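Seal notes, small flow wrap, lime film
December 22, 2020
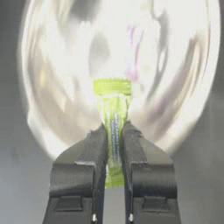
Lime packet in front of the steel-colored bowl. Wide crimp at top, second crimp at bottom.

Continuing with the Demer film. Same single-serve candy size as the last batch, 23 mm flat width at the crimp. Bowl is the big one from the prep shelf, used for all the drop and sort work this month so the numbers stay comparable.

Top seal: ridges run across the width, fine pitch, serration clean along the edge. The seal stays flat and stands out wider than the body on both sides. Bottom seal is creased a little and the cut is jagged. Want to check the knife on that end before blaming the film.

Body film wrinkles just under the top crimp. Same thing in the Comside samples, but those were a heavier gauge and held their shape better when squeezed in the middle.

Glare is a problem for reading the print. The lettering runs lengthwise in two columns, dark blue with a pale outline, and I can't make it out in the picture. Lot codes will have to be copied by hand until the overhead light is moved.

Count to date: 795 packets through the bowl, 104 set aside for seal inspection. Of those, 5 had an open corner, all at the bottom end.

To do:
— pull the Rotich knife and look at the teeth
— repeat with the bowl half full
— ask for a matte version of the film, February delivery if they can
— relabel the reject bin, the tape is coming off again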